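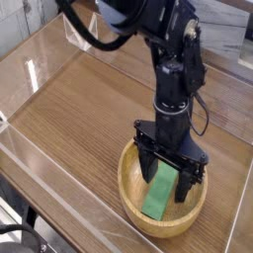

Newsletter > Clubs > Robotics Club

News | Clubs | Bookings | Lost Property | Contact

ROBOTICS CLUB: BLOCK IN BOWL, TERM REPORT

Quick one from us this month, report was due at 4 pm and it's nearly that now.

So. The arm is running. Proper running, off the students' own code, no one steering it by hand. The job this term is pick and place, which sounds like nothing much. Green block, wooden bowl. Put the block in the bowl, take it out, put it down somewhere else on the table, do it again. Then again. The juniors were a bit let down when they heard that was the whole task (they wanted it to throw things) but they've come round.

Background for new families. We enter the Nondberg Challenge every year, in the open section. Last year our team came unstuck on the very first round becuase the gripper kept closing a finger's width too early and shoving the block away. Painful to watch. This year the seniors said no fancy stuff until the boring stuff works, and fair enough.

What they've been up to:

Team Skaro has the motion side. Approach height, speed on the way down, how far to open the fingers before going in over the rim. The bowl is the hard bit. Flat table, easy, come straight down. A bowl has sides, so one finger can catch the rim while the other is still in clear air, and the block never lies the same way twice. They've got a slow version and a fast version. The slow version is very slow. Parents who came to open evening will remember.

Team Stamell has the logging side. Every run gets saved with a pass or fail and a short note. They're at 1,494 runs as of this morning and want 3,000 before the regional. Notes range from "good" to "good but ugly" to one that just says "why". Please, please fill the note in properly. We do read them.

Thirteen students signed up this term, which is our most yet, and we're now rostering so everyone gets a turn at the controls. Roster's on the door. If your name's spelled wrong, fix it in pen.

Changes since the last newsletter: new finger timing, new wait step before the lift, and the release height has come down twice. It used to let go from well up and the block would bounce straight out over the side. Now it goes lower first. Costs a bit of time per run, nobody minds, the judges score on finished placements before they score on speed.

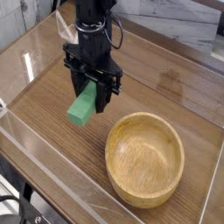

Do students need to know how to code before they join? None at all is fine. Most start by moving the arm through saved positions from a menu, then change one number at a time in somebody else's program, and by the end of the first term they're writing short ones themselves.

Safety reminders, same as always. Hands stay outside the clear walls while the arm is powered. Long hair tied back. Stop button is for anyone to press, any time, you won't get in trouble for pressing it. If something sounds wrong, it's wrong, stop the run and get an adult. And no food on the bench, we've said this before, the crumbs get into everything.

Next up is the hundred-run test. 100 placements in a row, same program, no edits in between. Any miss gets written down and the count keeps going. Team Skaro reckon they can do it with the fast version. Team Stamell have seen the log and reckon otherwise. There is a cake riding on it. Come and watch if you're free, we'll start straight after the last bell and go until it's done or the building gets locked.

After that we start on the second part of the Nondberg rules, where the starting spot isn't fixed and the program has to cope. Some of the kids are keen to train it from recorded runs instead of typing in positions, and that's half the point of keeping such a big log. We'll see. It might be an April job. 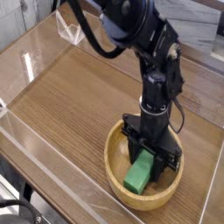 Nghĩa Lục wrote in after the last issue to ask if the club could put up the failed runs as well as the good ones, as the failures were what got the dinner table talking at their place, and whether a younger brother in grade five could sit in and watch. Happy to do both. Failures will go up with the next batch of clips, there's no shortage. Younger kids are welcome to watch as long as a grown-up stays with them.

Things we need:

- somebody who can drive a van to the regional and back the same night
- spare extension leads, tested ones only please
- more wooden bowls, any size, don't have to match. The program's only ever met the one kind and we want to see what it does with a deeper one
- graph paper (yes, really)

Permission forms for the regional are at the front office. Colour of the form is yellow this time, not the white one, the white one was for the museum trip and a few of you have handed in the wrong one already. Fees same as last year. If the fee's a problem, have a quiet word and we'll sort it out.

The Nghiêm Shield for best logbook gets handed out at the end-of-term assembly. Neatness counts a little. Dates and notes count a lot. Last year's winner still has the shield at home and we'd like it back to get it engraved, you know who you are.

Pick-up is from the side gate, 5 pm, side gate, as the front one's locked by then.

RECENT ITEMS
Chess Club: ladder results and a missing clock
Regional travel: what to pack
Library bench centre closed for painting
Robotics Club: open evening thank yous
Uniform shop hours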